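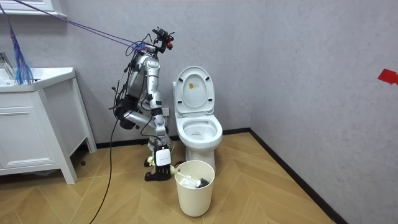 프라산나 라나싱헤는 브러시를 잡는 것까지는 금방 되는데 그다음 동작부터 플래너가 자꾸 해를 못 찾는다고, 도구를 잡은 뒤의 좌표계를 어떻게 다뤄야 하는지 써 달라고 했어요. 너무 반가운 요청이었습니다. 저도 딱 거기서 한참을 헤맸거든요!

변기 브러시 작업을 스킬 그래프로 짜기: 잡기부터 변기 앞 접근까지

이번 글에서는 휴머노이드가 통에 꽂힌 변기 브러시를 잡고, 들어 올리고, 변기 림 위까지 가져가는 과정을 소프트웨어 쪽에서 처음부터 끝까지 만들어 봅니다. 하드웨어 세팅과 손가락 구동기 튜닝은 다루지 않아요. 관절 위치 명령과 토크 추정값이 이미 잘 들어오고 나가는 로봇이 있다고 치고 시작합니다.

욕실 작업은 정말 재미있습니다. 공간은 좁고, 도자기는 반짝여서 깊이 값이 엉망이고, 도구는 길고, 몸을 숙여야 손이 닿아요. 탁자 위에서 블록을 옮길 때는 대충 넘어가도 되던 문제들이 한꺼번에 튀어나옵니다. 그만큼 하나씩 풀릴 때 배우는 것도 많고요.

쓰는 도구

- Roko: 스킬 그래프 실행기. 상태 전이와 실패 처리를 맡습니다.
- Elludum: 물체 자세 추정. 머리 카메라 영상을 받아 변기, 브러시, 통의 자세를 내보냅니다.
- Majumder: 전신 모션 플래너. 팔만 계획할 수도 있고 허리와 다리까지 묶을 수도 있어요.
- Wullent: 로그 뷰어. 나중에 디버깅할 때 신세를 많이 집니다.

꼭 이 조합이 아니어도 됩니다. 행동 트리를 쓰시는 분은 스킬을 리프 노드로 읽으시면 거의 그대로 옮길 수 있어요.

1단계. 좌표계부터 정리하기

코드를 한 줄이라도 쓰기 전에 좌표계 이름을 종이에 적어 보세요. 제 경우에는 이렇게 됩니다.

world 바닥에 고정
base 골반
head_cam 머리 카메라
hand_r 오른손 손바닥 중심
hand_l 왼손 손바닥 중심
toilet_rim 변기 림 평면의 중심, z축이 위쪽
holder_mouth 브러시가 꽂힌 통의 입구 중심
brush_grip 손잡이에서 잡을 지점
brush_tip 솔 머리의 중심

여기서 제일 중요한 건 toilet_rim입니다. 변기 전체의 중심을 기준으로 잡고 싶은 마음이 들지만, 작업에 필요한 값은 전부 림을 기준으로 표현하는 편이 훨씬 편해요. 솔을 림 위로 얼마나 띄울지, 어느 방향에서 들어갈지, 안쪽 벽을 따라 어떻게 돌지가 모두 림 평면에서 깔끔하게 나옵니다. 변기 모델이 바뀌어도 림만 다시 맞추면 되고요.

brush_grip과 brush_tip은 잡기 전에는 holder_mouth 쪽에 매달려 있다가, 잡은 다음에는 hand_r 밑으로 옮겨 붙습니다. 부모가 바뀌는 순간을 코드에서 딱 한 군데로 몰아 두세요. 저는 처음에 이걸 스킬마다 따로 처리했다가 브러시가 통에도 꽂혀 있고 손에도 들려 있는 이상한 세계를 만들어 버렸습니다.

2단계. 물체 자세를 얻고 고정하기

Elludum을 켜고 머리를 숙여 변기와 통이 함께 보이게 합니다. 자세 추정은 매 프레임 나오지만 그걸 그대로 플래너에 넣으면 목표가 계속 떨려요. 로봇이 멈춰 있을 때 일정 시간 모아서 중앙값을 내고, 그 값을 world 기준으로 고정합니다.

perception:
 source: head_cam
 targets: [toilet_rim, holder_mouth, brush_grip]
 settle_window_ms: 300
 fuse: median
 freeze_in: world

settle_window_ms를 300으로 둔 이유는 단순합니다. 그보다 짧으면 반사 때문에 튀는 프레임이 결과를 끌고 가고, 길게 잡아도 우리 쪽에서는 더 나아지지 않았어요. 로봇마다 다를 테니 여러분 환경에서 꼭 다시 재 보세요.

도자기 표면은 깊이 센서가 싫어하는 조건을 다 갖췄습니다. 하얗고 매끈하고 곡면이죠. 그래서 변기는 깊이 점군에 맞추지 않고, 컬러 영상에서 림의 타원 윤곽을 뽑은 다음 바닥 평면과 함께 풀었습니다. 바닥은 깊이가 잘 나오는 편이라 바닥에서 림까지의 높이만 알면 나머지가 따라와요. 로케야 헤티아라치치가 짜 준 방식인데, 처음 돌려 본 날 림이 착 붙는 걸 보고 둘이서 환호했습니다.

손잡이는 가늘어서 또 다른 문제가 있어요. 축 방향은 잘 나오는데, 축을 따라 어디가 잡을 지점인지가 흔들립니다. 축을 통 입구 평면과 교차시켜서 거기서부터 일정 거리만큼 올라간 점을 brush_grip으로 삼으면 안정적입니다.

3단계. 통에서 브러시 잡기

이제 첫 스킬입니다. Roko에서는 스킬마다 진입 조건, 실행, 종료 조건, 실패 시 갈 곳을 적습니다.

skill grasp_brush:
 require: frozen(brush_grip), frozen(holder_mouth)
 steps:
 - move hand_r to pregrasp(brush_grip)
 - move hand_r to brush_grip, mode: straight
 - close hand_r, until: contact_stable
 verify: brush_in_hand
 on_fail: reopen_and_look_again

몸을 얼마나 숙일지는 플래너에 맡기세요. 저는 허리 각도를 손으로 정해 주고 팔만 계획하게 했는데, 그러면 통이 조금만 옮겨져도 팔꿈치가 펴져서 해가 사라집니다. Majumder의 전신 모드에서 허리와 무릎을 풀어 주고, 무게중심이 발바닥 안에 있어야 한다는 제약만 걸어 두면 알아서 예쁘게 숙여요. 계획 시간은 좀 늘어나지만 실패해서 다시 계획하는 시간을 생각하면 남는 장사입니다.

반대쪽 손도 잊지 마세요. 오른손만 신경 쓰다 보면 왼손이 세면대 하부장 근처에서 엉뚱하게 흔들릴 수 있습니다. 왼손에는 목표를 주지 않고 선호 자세만 약하게 걸어 둡니다. 균형을 잡는 데 필요하면 움직이고, 아니면 그 근처에 머물러요.

contact_stable은 손가락 모터의 전류가 올라간 뒤 더 변하지 않는 상태로 정의했습니다. 손가락 각도만 보면 빈손으로 다 오므린 경우와 헷갈립니다. 각도와 전류를 같이 보세요.

4단계. 잡은 뒤 brush_tip 다시 계산하기

프라산나가 물어본 부분이 여기예요. 브러시를 잡으면 손잡이가 손안에서 조금 돌아갑니다. 손가락이 한꺼번에 닿지 않기 때문에 거의 매번 그렇습니다. 그런데 손잡이가 기니까 손안의 작은 각도 오차가 솔 머리에서는 큰 위치 오차가 돼요. 잡기 전에 예상한 brush_tip을 그대로 쓰면 플래너는 솔이 통 벽을 뚫고 있다고 판단하고, 시작 상태가 이미 충돌이니 아무리 기다려도 해가 안 나옵니다.

고치는 순서는 이렇습니다.

먼저 충돌 검사에서 브러시와 통의 쌍만 잠깐 허용합니다. 그다음 holder_mouth의 z축을 따라 똑바로 들어 올려요. 이 구간은 플래너를 부르지 않고 직교 좌표 직선 이동으로 처리합니다. 솔이 통 입구 위로 나오면 멈추고, Elludum에 솔 머리를 다시 찾게 해서 hand_r 기준 brush_tip을 새로 씁니다. 마지막으로 허용해 둔 충돌 쌍을 원래대로 돌려놓습니다.

skill lift_and_register:
 require: brush_in_hand
 steps:
 - allow_contact(brush, holder)
 - move hand_r along holder_mouth.z, mode: straight
 - hold still
 - estimate brush_tip in hand_r
 - attach brush to hand_r using brush_tip
 - restore_contact(brush, holder)
 verify: tip_visible and tip_above(holder_mouth)
 on_fail: lower_and_release

restore_contact를 빼먹기가 정말 쉽습니다. 빼먹어도 당장은 잘 돌아가니까 더 무서워요. 나중에 솔을 되돌려 놓을 때 통을 옆에서 들이받고서야 알게 됩니다. 저는 결국 allow_contact를 스킬 범위에 묶어서, 스킬이 어떻게 끝나든 자동으로 풀리게 바꿨어요. 쓰시는 실행기에 그런 기능이 있으면 처음부터 그렇게 하세요.

솔 머리가 림 앞쪽 아래, 통 위에 떠 있는 자세가 재등록하기에 좋은 위치였습니다. 변기 앞면이 배경이 되니 어두운 솔이 잘 분리되고, 놓쳐도 통 근처로 떨어집니다.

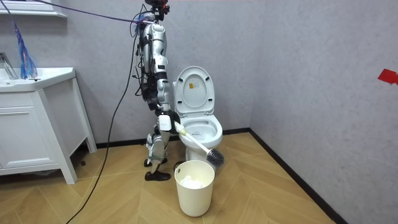
5단계. 림 위로 옮기기

솔 머리 자세를 알았으니 이제 제대로 된 계획을 할 차례예요! 목표는 손이 아니라 brush_tip에 겁니다. 이 차이가 꽤 커요. 손에 목표를 걸면 손목 방향까지 다 정해 줘야 하는데, 솔 머리는 둥글어서 축을 중심으로 한 회전이 자유롭거든요. 자유도를 하나 풀어 주면 플래너가 훨씬 편하게 숨을 쉽니다.

goal rim_hover:
 frame: brush_tip
 relative_to: toilet_rim
 position: right_side, above
 free_axis: brush_axis
 tilt_limit_deg: 36

tilt_limit_deg는 손잡이 축이 기준 방향에서 얼마나 벗어나도 되는지를 정합니다. 처음엔 제한을 안 걸었더니 솔이 손보다 높이 올라가는 해가 나오더라고요. 깨끗한 브러시로 연습할 때야 웃고 넘어가지만 물이 묻은 브러시라면 손목 쪽으로 흘러내릴 수 있으니 곤란합니다. 기준 방향은 욕실 배치와 로봇 키에 따라 달라서, 손으로 몇 번 자세를 잡아 보고 정하는 게 빨라요. 로봇이 선 위치에 따라서는 손잡이를 거의 눕히는 게 자연스러울 때도 있으니, 그럴 때는 기준 방향부터 옮기고 그다음에 제한 각을 만지세요.

충돌 모델은 너무 정밀하게 만들지 않아도 됩니다. 변기는 몸통, 탱크, 올라간 시트와 뚜껑으로 나누고 각각 볼록한 덩어리로 감쌌습니다. 다만 그릇 안쪽은 볼록 껍질로 덮으면 안 돼요. 안쪽이 꽉 찬 덩어리가 되어 버려서 솔이 영영 못 들어갑니다. 림을 따라 짧은 막대를 둥글게 이어 붙이고 안쪽 벽은 따로 표현했습니다.

시트와 뚜껑 상태도 인식 결과에 넣어 두세요. 시트까지 올라가 있는지, 뚜껑만 올라가 있는지에 따라 림 위로 지나갈 수 있는 공간이 달라집니다. 상태가 둘 중 하나로 정해지지 않으면 진행하지 않고 머리 각도를 바꿔서 다시 보는 쪽이 낫습니다.

6단계. 닿는 순간은 제어기에 맡기기

플래너가 만든 궤적은 림 위에서 끝납니다. 거기서부터 안쪽 벽에 닿기까지는 임피던스 제어로 넘겨요. 위치 제어 그대로 내려가면 림 추정이 조금만 틀려도 도자기를 세게 누르거나 허공을 문지르게 됩니다.

contact:
 frame: brush_tip
 compliant_axes: [normal]
 stiff_axes: [tangent, binormal]
 max_force_n: 8
 on_overforce: retreat_along_normal

법선 방향만 부드럽게, 나머지 방향은 단단하게 둡니다. 다 부드럽게 하면 솔이 곡면을 타고 미끄러져서 어디를 지나갔는지 알 수가 없어요. max_force_n은 8로 시작해서 솔이 눌리는 정도를 보면서 올리거나 내리세요. 손목에 힘 센서가 없으면 관절 토크 추정값에서 계산해야 하는데, 그때는 브러시 무게를 꼭 빼 줘야 합니다. 4단계에서 들어 올려 가만히 있는 동안 한 번 재 두면 따로 시간을 쓰지 않아도 됩니다.

림에서 떨어진 상태로 멈추는 지점을 하나 꼭 넣으세요. 저는 이걸 숨 고르기 지점이라고 부릅니다. 로봇이 솔을 림 위에 띄운 채 멈추고, 머리 카메라로 솔과 림의 상대 위치를 한 번 더 확인한 다음 내려갑니다. 여기서 차이가 크면 toilet_rim을 다시 고정하고 5단계로 돌아가요. 전이 하나 추가했을 뿐인데 동작이 확 믿음직해집니다.

7단계. Wullent로 로그 읽기

한 번 실행하면 이벤트 로그가 약 574줄 나옵니다. 처음 보면 막막하지만 실패했을 때 볼 곳은 거의 정해져 있어요.

계획 실패가 뜨면 시작 상태의 충돌 쌍 목록부터 봅니다. 목표가 너무 멀어서 생기는 실패보다 시작이 이미 막혀 있는 실패가 훨씬 흔했어요. 브러시와 통이 목록에 있으면 4단계의 허용 처리나 brush_tip 재등록이 빠진 겁니다. 브러시와 손이 있으면 attach할 때 손가락 링크를 접촉 허용 목록에 넣지 않은 거고요.

실행 중 멈춤이 뜨면 추종 오차와 토크 추정값을 같은 시간축에 겹쳐 놓으세요. 둘이 같이 올라가면 무언가에 닿은 것이고, 오차만 올라가면 속도 제한이나 통신 지연을 의심합니다.

검증 실패가 뜨면 그 순간의 머리 카메라 영상을 열어 보는 게 제일 빠릅니다. 손이 솔 머리를 가린 경우가 대부분이에요. 저희는 숨 고르기 지점에서 오른손으로 브러시를 들고 왼손은 그릇 위로 나오지 않게 옆에 들어 둡니다. 그러면 머리 시점에서 솔과 림, 그릇 안쪽이 한꺼번에 들어와요. 왼손의 선호 자세를 정할 때 카메라 시야를 기준으로 삼아 보세요. 균형만 보고 정했을 때보다 재등록이 훨씬 수월해집니다.

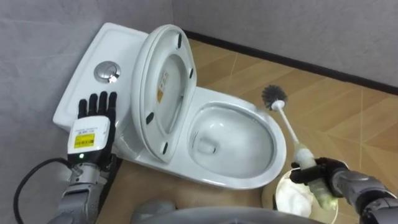

브러시를 잡은 다음에 솔 머리 자세를 꼭 카메라로 다시 봐야 하나요?

카메라가 제일 간단하지만 다른 방법도 있습니다. 솔을 통 안쪽 벽에 가볍게 대어 보고 접촉 지점에서 각도를 거꾸로 계산해도 돼요. 다만 통이 밀릴 수 있으니 접촉력을 낮게 두고, 끝나면 holder_mouth도 새로 고정하세요.

8단계. 제자리에 돌려놓기

되돌려 놓는 동작은 잡는 동작을 거꾸로 재생하면 될 것 같지만 그렇게 하면 잘 안 들어갑니다. 작업 도중 손안에서 손잡이가 또 돌아가기 때문이에요. 그래서 저는 순서를 이렇게 둡니다.

skill return_brush:
 require: brush_in_hand
 steps:
 - retreat above toilet_rim
 - look at holder_mouth, refreeze
 - estimate brush_tip in hand_r
 - move brush_tip above holder_mouth
 - allow_contact(brush, holder)
 - lower along holder_mouth.z, mode: compliant
 - open hand_r, slow
 - restore_contact(brush, holder)
 verify: hand_empty and brush_in_holder
 on_fail: lift_and_retry

내려놓을 때는 잡을 때와 달리 옆 방향을 부드럽게 합니다. 통 입구에 솔이 걸리면 살짝 밀려서 들어가게 두는 거죠. 입구에 걸린 채로 단단하게 밀면 통이 넘어집니다.

손을 펼 때는 천천히 하세요. 손가락 하나가 늦게 떨어지면서 손잡이를 튕기는 일이 은근히 잦습니다. 펴고 나서 바로 팔을 빼지 말고, 손잡이 축을 따라 조금 위로 올린 뒤에 옆으로 빠지면 걸리지 않아요.

lift_and_retry에는 횟수 제한을 두세요. 저는 두 번까지만 다시 시도하고 그 뒤에는 브러시를 든 채 멈춰서 사람을 부르게 했습니다.

실행 전에 확인할 것

- brush_grip과 brush_tip의 부모가 바뀌는 코드가 한 군데에만 있는지
- 충돌 허용이 스킬이 실패로 끝나도 풀리는지
- 시트와 뚜껑의 상태가 충돌 모델에 반영되는지
- 브러시 무게를 뺀 힘 추정값이 정지 상태에서 영 근처인지
- 비상 정지를 누른 다음 다시 시작하면 어느 스킬로 들어가는지

마지막 항목은 꼭 직접 해 보세요. Roko는 기본 설정에서 멈춘 스킬의 처음으로 돌아가는데, grasp_brush를 하다가 멈췄다면 손에 이미 브러시가 있을 수도 있거든요. 저는 재시작 진입점에 brush_in_hand 검사를 하나 넣고, 참이면 lift_and_register로, 거짓이면 2단계의 인식부터 다시 가게 했습니다. 아주 작은 분기인데 연속으로 돌릴 때 손이 덜 갑니다.

다음 글은 11월에 올릴 생각이고, 그릇 안쪽을 빠짐없이 훑는 경로 생성을 다룹니다. 림 타원을 나선으로 줄여 가는 방식과 안쪽 벽을 띠로 나누는 방식을 둘 다 돌려 보는 중인데, 로케야는 나선 쪽을, 저는 띠 쪽을 밀고 있어요. 다른 방식으로 해 보신 분은 댓글에 설정을 붙여 주세요. 저희 로봇에서도 돌려 보고 결과를 올리겠습니다!

이 사이트는 로그인 유지와 방문 통계를 위해 쿠키를 사용합니다. 계속 이용하시면 쿠키 사용에 동의하는 것으로 간주됩니다. 동의 | 설정 변경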